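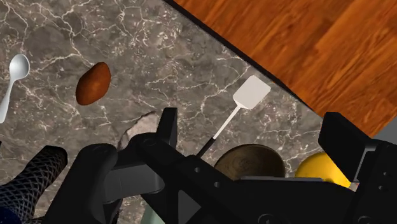 Drekura Gripper Kit, four months in

I bought the Drekura two-finger kit in July to go on the arm I've been building in our spare room, and I've been meaning to write it up ever since. Short version: I love this thing!

The box has the frame plates, brackets, both fingers, two servos and a bag of fasteners that Drekura says holds 200 (I believe them, my floor has a few). Assembly took me two evenings. The manual is clear until step 12, where the drawing shows the bracket flipped, so check the hole pattern before you tighten anything. Mine went on backwards the first time and I had to take half the frame apart again. Once it's together it's stiff – no wobble at the finger roots, even with the arm stretched right out.

What sold me is the model that comes with it. You get a simulation file that loads straight into Maltora, the free simulator I already use, with a kitchen counter set up and ready to go: marble top, bowl, spoon, spatula, a few round things to chase. I ran 600 grasps in there before I powered up a single servo, and I'm so glad I did. The spatula was the hard one. Come at a long thin handle from the wrong angle and one finger shoves it away before the other gets there, and I'd much rather find that out on a rendered counter than on my own.

On the real arm most of it carried over. I had to slow the closing speed and shift the wrist offset a hair, and my real spatula slides more than the one in Maltora does. Round stuff is easy. Flat spoons are still hit and miss, and I'd like a thinner fingertip for those (Albers makes a clip-on pair that fits, a bit pricey, but nice).

Gripes: the servo cables are too short for any arm bigger than a desktop one, and the finger pads collect dust like crazy. Velbridge, where I ordered, had extension leads in stock and shipped them the next morning.

My grasp log is at 741 now, sim and real together, and nothing has cracked or come loose. Next up is getting it to put the spoon back in the drawer.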